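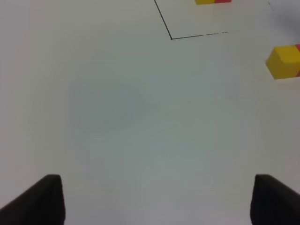
Speaker notes, Lisberg robotics club talk, August

Start with who we are. After-school club, 8 students, shared room at Livdale. We meet twice a week and the arm stays set up between sessions.

The task – pick up a block that is half yellow and half red, and put it down inside the area marked with a black line. The students chose it. They wanted something a visitor could judge without being told the rules.

Say how the runs are recorded. One student drives the arm, one resets the blocks, then they swap. By the end of term we had 2,718 runs saved. Roughly 60 had to be thrown out for bad labels. Show the log sheet.

Main problem was the white table. Soft shadows shifted during the afternoon and the grasp point drifted with them. Students tried closing the blinds first. Then they recorded at different times of day, and that helped more.

Second problem – the start position. Everybody began with the gripper wide open over bare table, so the arm learned only that. We now use 6 start positions.

Mention the Nisbet meet. We placed fourth. Don't spend long on it.

Leave time for questions. Someone will ask about cost.

Comments

cotine_parent: Is the log sheet posted anywhere? My daughter's team could use it.

Reply: Yes, on the club page under Forms.

benchtop: We had the same shadow trouble. A desk lamp on each side fixed most of it.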